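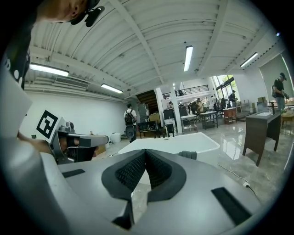

**Equipment review: Brimby paired hand-held grippers**
Prepared for the spring purchasing round, Venesitz Training Center
Reviewer: Ayane Hattori, Equipment Planning
3/22/20

The Center was asked to determine whether hand-held grippers should be bought for the manipulation program in place of a third bench arm. The Brimby set was reviewed over one full teaching block, with Aslı Oral of the program staff as lead user. The findings below concern the purchase only. Questions of curriculum are left to the program.

## What is supplied

A Brimby set consists of 2 grippers, a charging base, a printed calibration sheet and a carrying case. Finger pads are sold separately after the first pair. The quotation we received from Lallance, the regional distributor, came to $700 per set before tax, with delivery in April. Software is included for the first year. The renewal price was not stated in the quotation, and two written requests for it have not been answered.

## Performance in use

The grippers are comfortable for short sessions. Ms. Oral's users were able to record usable demonstrations on their first day, which was not the case with the bench arms, where an introductory course of several sessions is required. Folding and sorting tasks gave the best results. Tasks that call for a firm twist of the wrist, such as opening a jar, were tiring and were often abandoned.

After 20 minutes of continuous work, most users asked for a break. Any schedule built on these tools should allow for this, and a set should be shared between users in rotation. The balance of the tool is a little forward of the hand, and users with smaller hands found the trigger a long reach. Brimby offers no alternative grip at present.

Tracking was reliable in even light. It was less so near large windows in the late afternoon, and the program staff moved their tables twice before settling on a position. Departments with bright rooms should include blinds in their estimate.

## Durability and running costs

The housings mark easily, although none cracked during the review. The pads are the part that wears. We replaced one pair during the block, and the work took a few minutes with the key provided. At $38 a pair, pads will be the largest recurring expense, and we advise ordering spares with the original purchase so that a single shipping charge applies.

The charging base is the weakest item in the package. Its cable is short and the connection is loose — a light knock is enough to interrupt charging, and there is no sound or warning when this occurs. On more than one morning a gripper was found with too little power to begin the session. Lallance exchanged the base without charge, but the replacement behaves in the same way.

## Comparison with the Aksoy set

The Aksoy set was considered as an alternative and was tried for a shorter period. It is lighter, and its charging arrangement is clearly better. The pads, however, are bonded to the fingers, and a worn pad means returning the whole unit to the supplier. For a program with steady daily use this is a serious drawback. Departments with occasional use may reach a different view.

## Planning considerations

The purchase price is a modest part of the commitment. Requests should also provide for:

- spare finger pads for the year
- work surfaces with clear standing room on all sides
- power outlets close to the stations, or floor covers for cables
- storage for recordings, which grow quickly
- staff time for weekly calibration

Floor space deserves particular attention. Two people working side by side need more elbow room than a seated bench task does, and walkways must remain open to others using the same hall.

## Recommendation

Purchase is recommended, subject to written confirmation of the software renewal price. The Brimby set is suitable for daily program use and costs far less than a further bench arm, though it does not replace one for work requiring force. Overall rating: good. Charging base: poor.

Departments wishing to join the combined order should send their quantities to Ms. Hattori before the April budget meeting. Requests for spare pads may be included on the same form.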